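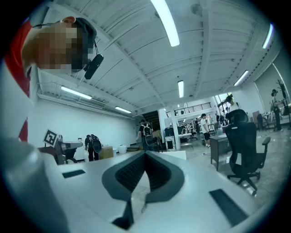
By the Semwal documentation group
Updated 2023-09-01
Applies to Semwal Gateway, release 3

Section 9. Restricting remote login on the gateway

The gateway accepts remote logins over SSH on its management interface. As installed, it allows password login for any local account in the admin group. The steps in this section replace password login with key login, limit the addresses that can reach the service, and set an idle timeout. They apply to the Itow and Sallerov hardware models. The virtual appliance uses a different network layout and is covered in Section 19.

Before you start

You need an account in the admin group, a workstation with an SSH client, and access to the serial console.

CAUTION: Do not close your current session until you have logged in a second time with the new settings. If the key is rejected and password login is already off, the serial console is the only way back in.

Create and install the key

1. On the workstation, open a terminal and enter:

ssh-keygen -t ed25519 -f ~/.ssh/semwal_admin

2. Enter a passphrase when prompted. An empty passphrase is accepted by the tool but does not meet the gateway audit policy.

3. Copy the contents of semwal_admin.pub. The file without an extension is the private key and stays on the workstation.

4. On the gateway, go to System > Accounts, select your account, and choose Add Key.

5. Paste the public key as a single line and select Save. The key fingerprint appears in the list.

6. On the workstation, print the fingerprint and compare it with the one on the gateway:

ssh-keygen -lf ~/.ssh/semwal_admin.pub

Note: Some terminal programs insert line breaks when text is copied. A broken key is saved without an error and shows a fingerprint of "none". Delete the entry and paste it again.

Limit the source addresses

7. Go to Network > Management Access.

8. Under Allowed Sources, add the address range of your admin network. Entries use CIDR form, such as 192.0.2.0/24.

9. Confirm that the address of your own workstation falls inside one of the ranges.

10. Remove the default entry 0.0.0.0/0 and select Apply. Open sessions are kept. New connections from outside the listed ranges are dropped with no reply, so a port scan from such an address reports the port as filtered.

Turn off password login

11. Go to System > Remote Login and clear Allow Passwords.

12. Set Idle Timeout to 900 seconds. A value of 0 disables the timeout.

13. Set Failed Attempts to 3.

14. Select Apply. The SSH service restarts.

15. From a second terminal, log in with the key, replacing the account name and address with your own:

ssh -i ~/.ssh/semwal_admin admin@192.0.2.10

16. If the login succeeds, close the first session. If it fails, use the first session to enable Allow Passwords again, then repeat steps 4 through 6.

Note: Gateways managed from the Erkusthorpe controller receive their login settings from the controller profile. Local changes are overwritten at the next sync. Make the changes in the profile and push it to the gateway.

Known issues

Releases earlier than the July maintenance build do not write dropped connections to the access log. The restriction itself works in those releases.

On Sallerov units with two management ports, the Allowed Sources list applies to port A only. Disable port B under Network > Interfaces if it is not in use.

Continue with Section 10, Log forwarding.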